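Unit 6: Comparing grippers on two-handed tool tasks
Notes by Aarti Chaudhary

6.1 Why tools

Most gripper tests use blocks, cups and pegs. A tool adds a second problem. The fingers must hold the handle, and they must also resist the turning force that arises when the far end touches the floor. A gripper that lifts a heavy block may still let a light brush rotate in its fingers.

6.2 Set-up for the comparison

We compare two finger sets, Semunitz and Wurnlow, on the same pair of arms. The controller (Skamis) and its gains stay fixed throughout. Each finger set is given 40 attempts. An attempt ends when the debris is in the pan, when a tool is dropped, or when the operator stops it.

Record for each attempt:
Grip point, measured in mm from the free end of the handle
Handle rotation in the fingers at the end of the first stroke
Outcome, and the reason for any stop

One Wurnlow attempt was lost to a logging fault, so that set has 39 usable records. Do not fill the gap with an average.

6.3 Holding arm and sweeping arm

The two arms do different work and should be scored separately. The holding arm keeps the lip of the pan against the floor. Position error matters most here: a small lift leaves a gap and fine crumbs pass under. The sweeping arm needs some give along the stroke. If it is too stiff, the bristles bend flat and push very little.

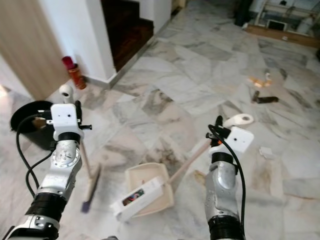

Fig. 6.1 Brush in the left gripper, dustpan held by the end of its handle in the right.

Gripping the pan at the end of its handle gives the longest lever and the greatest turning force at the fingers. Repeat the calculation from Unit 5 for this case, then for a grip halfway along.

6.4 For next week

Plot rotation against grip point for both finger sets on one pair of axes. Mark dropped tools with a separate symbol. Hand in the plot with your raw log, due Thu 13 February.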